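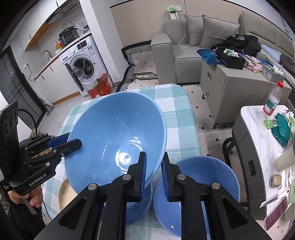 碗比杯子难，杯子比盒子难，盒子其实也不容易，只是大家不好意思再抱怨了，塞米斯·泽诺斯这么说的时候，正在等一段训练跑完，语气像在介绍家里几个不省心的亲戚。

他所在的Zokach小组做的课题，论文标题很长，摘要也不短，用厨房里的话讲就一句：怎样让机器人用两只手把碗收好。收好指的是从桌上拿起来，大的放下面，小的放里面，最后一摞端走。这件事家里任何一个肯动弹的人都会做。肯动弹三个字，小组里有人认为是整个行业的商业前提。

教法也朴素。人两手各握一只夹爪，扣下扳机，手指合拢；松开，手指张开。夹爪上的镜头把过程记下来，回头拿去训练真正的机械臂。机械臂本身不必到场，这省了一大笔运费，也省了向邻居解释的工夫。手持夹爪的好处谁都说得出几条，坏处要握上一下午才明白：你平时拿碗靠的是指腹、掌根和一点多年积累的手感，如今全缩成两根带条纹软垫的手指，一根伸进碗里，一根留在碗外，隔着碗沿互相较劲。

迪奥尼西斯·马诺拉基斯负责给操作者写说明。初稿很详细，规定了夹持点、夹持角度和抬升速度，后来他自己照着做，碗在桌布上转了大半圈，一动不动的是他的表情。终稿只剩一条实质内容：像平时那样拿，别像有人在看那样拿。

这一条后来成了论文的核心发现，虽然论文里的措辞体面得多。

小组比较了两批示范。第一批在实验室录，桌面是哑光灰，灯光均匀，碗按编号排列，操作者训练有素，动作标准得可以拿去拍广告。第二批在七户人家里录，桌布什么花色都有，沙发上搭着外套，洗衣机门开着，充电线从各处垂下来。按直觉，第一批干净，应当好学；第二批乱，应当只配做附录。结果用第一批训练出来的模型，在实验室里近乎优雅，搬到别人家的餐桌前，就对着一块格子布发起了呆。用第二批训练的那个姿势难看，碰碰磕磕，碗倒是收起来了。

单看到这里，算不得新闻。数据要杂，这话行内说了许多年，说到几乎没人再去查它到底为什么对。泽诺斯他们多走了一步，把“杂”拆开来看：换背景，留动作；换动作，留背景；再把光线单独拎出来。拆的过程极其枯燥，参与者回忆起来都说“挺有意思”，用的是人们谈论搬家的那种口吻。

拆完之后，背景的功劳比预想的小。模型对沙发上有什么兴趣不大，这一点比多数来访的亲戚强。真正起作用的有两样。

头一样是反光。上了亮釉或者本身就发亮的碗，内壁会拉出弧形的光带，碗底那一圈也常常亮成一个白环。人眼知道那是灯，模型却容易把白环当成碗沿，郑重其事地去夹一圈光。实验室的灯摆得太周到，光带总落在同一个位置，模型便把它当成碗的一部分背了下来。家里的光从窗户来，从顶灯来，从谁也没打算关的油烟机来，碗一歪，光就跑。见得多了，模型慢慢学会不去理它。

另一样更有趣，是犹豫。训练有素的操作者从不犹豫，碗沿在哪里，手指就到哪里。在家里录的人不同，左手先凑过去，发现挡了右手，退一点，再从沿上搭过去；碗斜了，另一只手补一下。这些多余动作在旧流程里要剪掉，马诺拉基斯剪了很久，剪得很有成就感。后来小组把剪掉的部分装回去，模型忽然会补救了。碗往下滑时，它会停，会换个地方夹，会像任何一个差点闯祸的人那样，若无其事地继续。

“我们花了经费，把最有用的部分剪得干干净净。”马诺拉基斯说。他把那个存废片的文件夹改名叫“主菜”，至今没有改回来。

两只手之间的分工也值得一提。团队原先假设有主手和副手，一只拿，一只扶，并且为此设计了一套漂亮的标注。看过录像就知道，人在收碗时换主手换得毫无原则，前一刻左边扶着，后一刻右边已经接管，连当事人都说不上是什么时候交的班。那套标注最后没用上，不过图画得好，仍在组里的介绍文稿中占着一整页。

批评当然有。同行安蒂戈尼·迪米特里乌读过预印本，认为“犹豫”这个词取得太讨巧。她的意见是，其中一部分是对工具不熟，跟人日常收碗时的迟疑是两回事；同一个人把夹爪用熟了，犹豫会变少，那时数据是变好还是变差？小组承认没有测。泽诺斯说打算测，前提是能找到愿意连续收一个月碗的人，并且不能是他自己。

还有易碎的问题。目前的夹爪知道手指张开多少，却不知道捏得多紧，力道全凭人手上那点分寸，而那点分寸恰恰没有录进去。模型只能从碗的姿态里倒推，推得对的时候像有教养，推得不对的时候，声音很清脆。小组的对策是加一层触觉，方案还在争，一派要装传感器，一派主张从画面里看软垫的变形。后一派的理由是便宜，前一派的理由是后一派除了便宜没有理由。

论文的修订稿定在九月交回。审稿人提了一个问题，问这套方法能否推广到盘子。组里讨论了一个上午，回复草稿里写的是“我们对此持谨慎乐观态度”。盘子薄，扁，贴着桌面，手指插不进去。泽诺斯试过，把盘子推到桌边，让它探出一截，再去夹。他说这一招是跟家里人学的，录像里每户都这么干，说明书里从来没写过。

读者评论

Bretier的老读者：剪废片那段看得我心口疼。我们做语音的，早年把“嗯”“啊”全删了，后来又高价去收。

洗碗二十年：别的不说，先让它学会收碗之前把剩菜倒掉。

马基斯·巴拉斯卡斯：迪米特里乌的质疑很关键，文章给的篇幅太少。熟练度不控制，“补救”的结论站得住多少，得打个问号。希望有后续。

小满：回楼上，修订稿没准会补，等九月吧。另外想问，透明的碗怎么办？我家有两只，我自己都经常夹空。

匿名：我丈夫读完说他也属于高价值犹豫数据。碗还在桌上。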